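Plornex Desk Mat, Large, Pink: Is It Worth Replacing What You Have?

Reviewed by Shobha Nair
5/26/22

Rating: 3 out of 5

I don't trust desk mats as a category. You already own a desk. It has a top. Somebody wants to sell you a second, softer top to put on the first one, and the product page always has the same words on it: focus, calm, workflow. The Plornex page has all of them, plus "mindful surface," which I read twice and still can't explain.

So why did I buy one? We have a white desk at the Astdale office, a long one that two people share, and white desks show everything. Coffee rings, pen, the gray smear that builds up where your wrist sits. I was wiping my end down twice a day. Rachid Younis, who has the other end, was not wiping his at all. A mat seemed cheaper than an argument.

What you get

One mat, rolled in a cardboard tube. There is also a card thanking you for joining the Plornex family. The corners are rounded, which I like more than I expected to. My old Tekham mat had square corners and every one of them curled up and caught my sleeve.

Getting it flat

The instructions say it will lie flat "within moments." Mine took 12 days. I rolled it backward, I put books on it, I left it under a box of printer paper over a weekend. The end that had been on the inside of the roll kept lifting. It did give up in the end and has stayed down, but if you're buying this for a new setup you want to use that afternoon, plan on some heavy books.

The smell out of the tube is strong. It faded by the second week. I've seen people online call it "a light new-product scent" and I'd like to know what their homes smell like.

Stain resistance

The listing claims it "shrugs off spills." Water, yes, it beads up and you can wipe it. Tea, mostly, if you get to it fast. Ballpoint, no. I have a blue line near the left corner from January that I've tried dish soap and rubbing alcohol on, and it's still there, a little wider than before. On pink it shows. The mat also comes in charcoal and I'd get that one if you write by hand.

Mousing on it

Fine. I was told to expect a big improvement and I couldn't feel any. Rachid keeps his mouse straight on the desktop and he gets through his work at the same speed I do.
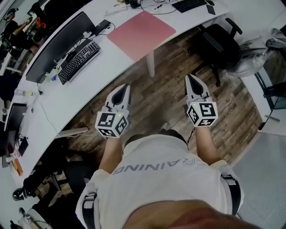 Grip is better. The underside holds on a smooth white top and I haven't had to straighten it since it flattened out. The Tekham used to creep toward me all day until it hung over the front. If yours slides, wash the back with plain water and let it dry. That fixed it the one time mine got dusty.

Size is where I'd slow down and measure. "Large" is generous for a mat with only a notebook on it and tight if you want a full-size keyboard and a mouse on there together. I ended up leaving the keyboard off and using the mat as a place to write and put a cup down.

About those reviews

When I ordered, the listing showed 3,325 ratings, and 505 of them were one star. I read a lot of the bad ones. Most were about the curl, so at least I'd been warned.

Would I buy it again? At full price, no. On sale, in charcoal, maybe.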